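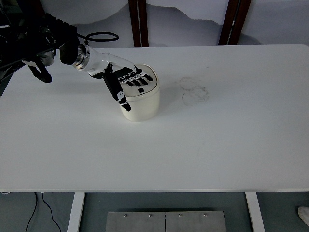 February, started 9.40

Lid task again, with Niamh's new grasp scoring switched on. Writing this up before lunch so that I don't talk myself into liking it.

What the method claims: instead of training the policy on every teleoperated demo we have, score each one by how steady the hand is once it first touches the lid, throw away the shaky ones, and train on what is left. Niamh Nic Giolla got the idea from the Kaushik write-up, which reports a big jump on jars and tins. I have read it twice and still can't find how they chose the cut-off. If they chose it after seeing the test results, the jump means very little.

Our setup: cream container with the rounded-square lid, white table, black hand coming in from above, fingers across the lid and thumb down the side. Same start pose for every trial. Policy A is trained on all 100 demos, policy B on the ones that pass the score. The plan was 24 trials each, alternating A and B so that any drift in the arm hits both.

Results so far: B came out ahead by 2 trials. That's all. Slamet was pleased and had it on the group page before I'd finished putting the cover back on the controller. I've asked him to take it down or at least put the trial count next to it. With 24 a side, a gap of 2 is what I'd expect from running A against itself, and I would like to do exactly that before anyone says "improvement" again.

Other things that bother me:

-- A trial counts as a success if the lid clears the rim and stays in the hand until the arm stops. Slamet Pasaribu was judging, and he knew which policy was running. I don't think he cheated. I do think "stays in the hand" is a soft call when the lid is hanging by a corner, and I'd have called at least one of B's the other way.

-- The score uses motor current from the fingers, and the thumb current is noisy on this hand. Some of the demos it threw out look perfectly good on replay. I suspect we are partly sorting by which operator was driving. Need to check the operator column against the score before doing anything cleverer.

-- B has less data but was trained for the same number of steps, so it has gone over each demo more often. Niamh says this shouldn't matter. Maybe. A random subset of the same size would settle it and costs us one overnight run. Call it policy C.

-- One container, one position. The Midex people will ask about this straight away when they visit, and they'd be right to.

In fairness to the method: B's approach does look calmer. The fingers arrive together more often, where A tends to land the first finger and then shuffle the others into place. I can see that on the joint traces as well, so it isn't only me wanting to see it. Whether calmer means better at getting a lid off is a separate matter, and so far I don't have the evidence.

14.15 -- Operator check done. The demos thrown out are mostly from the Grustamitz sessions, when the glove calibration was off. So the score may be finding bad calibration, which we could have found by reading our own log. Told Niamh. She thinks it still counts in the score's favour that it picked them up without being told. Fair point, but then the claim needs rewording, and the shared draft still says "grasp quality".

To do:
Train C overnight (random subset, same size as B, same steps)
A against A, 24 each, labels hidden from whoever is judging
Write down what a success is, with the corner case decided beforehand
Ask Fukach whether the thumb current can be filtered on the hand side
Slamet: group page

Leave the arm parked and don't recalibrate the glove until C has been run.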